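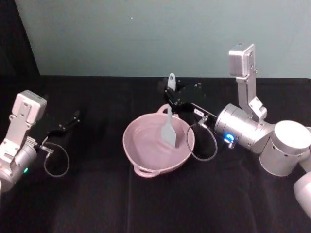 Jill Astbury

August 19, 2025

I've had scratches on the brain this month. It started when I was getting the cookery things ready for the autumn suppers at Fisbridge and found myself holding everything up to the window and tutting at it, like my gran used to with the glasses. Some of our kit has been going since the Plekau Road days and has fed an awful lot of people, so a bit of wear is fair enough. But a few of you have asked what to use on what, and which things are past saving, so I've promised to put it all in the newsletter.

The pink dish first, as it's the one everybody wants! It's wide and shallow with a handle on either side, and it's my favourite thing in the cupboard for crumble, macaroni cheese or anything else with a crust worth fighting over. Please keep metal spoons out of it. The grey-blue spatula is the one to reach for: it's silicone, all in one piece, and the flat end gets right down to the bottom of the dish. I like the all-in-one sort because there's no join where the head meets the handle, and that join is where old custard goes to live. It has a hole in the top too, so do hang it back up (there are plenty of hooks, I put in more over the winter) and don't bury it in the drawer with the tin openers.

If something has baked on, fill the dish with warm water and a squirt of washing-up liquid and go and have a cup of tea. Thirty minutes sorts out most things. Cheese wants longer. No wire wool, please, however cross you are with it.
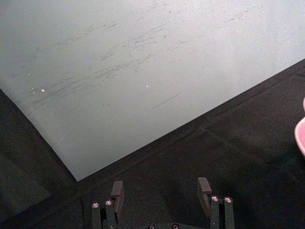
The big pale board

Now for the one that takes all the punishment. I'd got so used to the big board that I'd stopped looking at it, and then I put it down on a black cloth and oh dear. Thin dark lines all over the place, nearly all of them slanting the same way, with scuffs in between and odd little dots and specks. I do love it, though. It's a lovely size for rolling out, and I can do a whole batch of scones without flour going down my front.

What I do with a marked board is give it a good wipe first, then a paste of bicarbonate of soda and water, rubbed along the marks with a soft cloth. Rinse, dry, have another look in good light. Faint grey smudges will often lift. Proper scratches won't, so run a fingernail across them: if the nail catches, crumbs will catch as well, and I'd keep that side for rolling and do the chopping on something else. 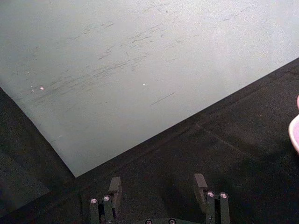

Scuffs running in a band, and one longer scratch off on its own.

I did look at new boards in the Fesillow catalogue. The size I'd want is £40, and I'd sooner put that towards flour and butter, so ours stays for the time being. If anyone has a spare large one at home that never comes out, I'd be very glad of it!

Suppers start again in November in the Engelhardt Room. We've 23 down for the first one already, and it'll be crumble for pudding. Bring an apron and a tea towel, and a tub if you'd like to take leftovers home.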